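Search this site Enter keywords Go

The first thing I learned in Fulgencio Bañuelos's workshop on Lurmont Street is that a good grip is a matter of feel, and that feel is very hard to buy. He had spent most of February comparing two hand-held grippers, the Nurnano and the Rajan, and he let me squeeze both until my thumbs ached.

The Nurnano closes beautifully, like a well-hung door, and it costs nearly 300 dollars less. The Rajan is stiffer at first, but after 100 pickups or so I stopped noticing it, and by late afternoon I was happily reaching for it without thinking. Fulgencio wants 1,000 good pickups from each before he'll name a favorite, and he is a patient man.

He is just as fussy about what gets picked up. Blocks on a bare bench flatter any gripper, he says, so he prefers soft bedding and the sort of odds and ends that roll, sag or slide — yarn, a makeup sponge, a glass bottle of foundation — with an open box for them to go into. 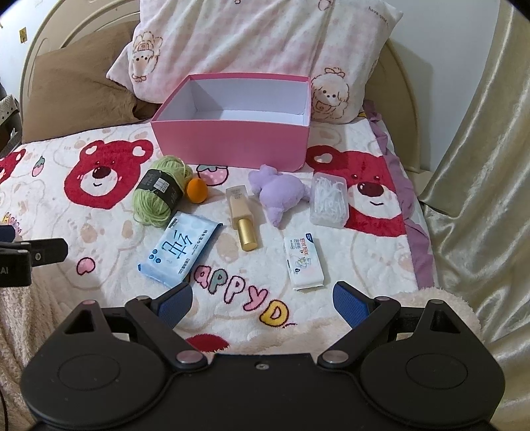 I-seul Myung would put the money into pads first, and told me that a fresh set changed her results more than switching grippers ever did. She replaces hers every 3 weeks and keeps the old ones in a drawer for practice.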